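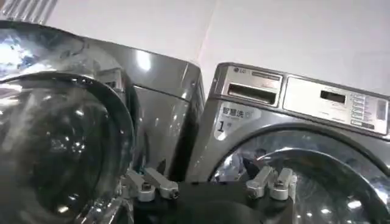

# Chapter 9: The Front Loader and the Weekly Wash

My grandmother washed on the back porch with a wringer and a kettle, and when I was small I thought all that steam and splashing was the most exciting thing a grown-up could possibly do. By the time I had a laundry room of my own (a closet, really, with a folding door that never folded), the excitement had worn off a little, but I still like to stand and watch the first few turns of a load through the glass.

In this chapter we leave the sink and the basin behind and turn to the machine most of you will be using at home or at school. A front loader lays its drum on its side, so the clothes are lifted and dropped through a shallow pool of water, over and over, and it is this tumbling that does the scrubbing. You will need less detergent than you think! Vesna Perić, who taught this course before me, kept a tablespoon tied to the shelf with string, and I have her tablespoon still.

We'll begin with the parts you touch every time: the door and its rubber seal, the detergent drawer, and the control panel. Labels and layouts vary a good deal from one model to the next, so please have your own manual at hand as you read. Section 2 takes up sorting, and after that we come to stains, spin speeds, and the cleaning of the machine itself, a chore that most households put off until the towels begin to smell.

**Before you read on**

Pull out the detergent drawer on a machine you use often and look at the compartments. Sketch them in your notebook, and write down what you believe goes in each one. Leave room for corrections.

**Words to know:** agitation, drum, gasket, prewash, residue, spin speed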